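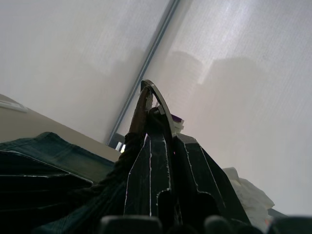 Leidy Cáceres asked at the end of Wednesday's session why anyone would pick a translucent blind when a curtain does the same job and feels softer. Great question, and it gets us straight into Unit 2, so I've built these notes on it.

Daylight Indoors, Unit 2: Translucent Blinds
Course notes, Dillton evening program

A clear pane gives you sunlight in a hard patch on the floor, a bright desk near the glass and gloom at the back. Pull a white translucent blind over it and the fabric itself becomes the light source! It catches the sun, scatters it, and sends a pale, even glow into the room. Look at how softly a beige wall takes that light compared with a wall in direct sun. I could stare at it all afternoon.

Curtains scatter light too (Leidy is right about that), but gathered folds make stripes of thick and thin. A flat blind keeps the same thickness all the way across, so whatever unevenness you see is coming from outside.

Terms to know

Weave: the pattern of threads. A fine vertical weave shows up as faint streaks when the light is behind it.
Silhouette view: what's left of the outdoors through the fabric. Buildings turn into blurred gray blocks, and you lose the windows and the brickwork but keep the outline.
Glare zone: the brightest part of the blind, where even a large building fades out.
Frame line: any strip of metal or wood that crosses the glow. It looks darker than you expect, and the fabric on either side can differ a little in brightness.

A word on privacy. The silhouette view runs one way by day, from the brighter side to the darker. After sunset, with the lamps on, people across the street get the silhouettes and you're in them. Please try this at home with a friend outside, it's so much fun.

A word on fabric. Strong daylight fades dyed cloth, and denim left by a window shows it first on the raised parts, the seams and the fold edges. A translucent blind slows this down but doesn't stop it, so move the jeans.

For next time

Sit by a covered window at 9 a.m. and again at 4 p.m. Sketch the glare zone both times. Bring the sketches, and read Agudelo, chapter 18, up to the part on roller fittings.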